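Fovisia planning seat, one-year license – review

Rating: 4 out of 5

We bought a single seat of Fovisia before committing to an arm for our fruit packing line. The license cost us $1,113 for the year, paid through Endotier, and the quote came back the same afternoon. Support is extra and we skipped it.

My main reason for buying was reach. We had two arms on the shortlist and very different prices on the mounts. In the software you set the table height, place the arm, and try a pick from each spot before any money goes out on steel.
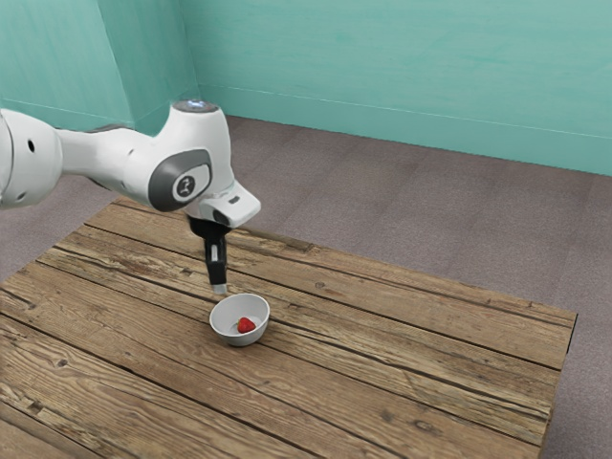 Setup took me most of a morning. The library of grippers is decent, but ours from Filtell was missing and I had to import it by hand. Lighting and table textures look fine and made no difference to our decision. Soft fruit is the weak point – I would not trust the grip force numbers for a purchase order, so leave room in the budget for a bench trial with real berries.

The cost report is the part I use most. It put our mounts and cabling at $1,469, and the supplier's figure was close enough that I kept it in the plan. It leaves out guarding and training, so add those yourself.

Two complaints. Export to a spreadsheet loses the part numbers, and the trial lasts only 14 days, too short if you are waiting on drawings.

I will renew for another year. If you already know which arm you want, save the money.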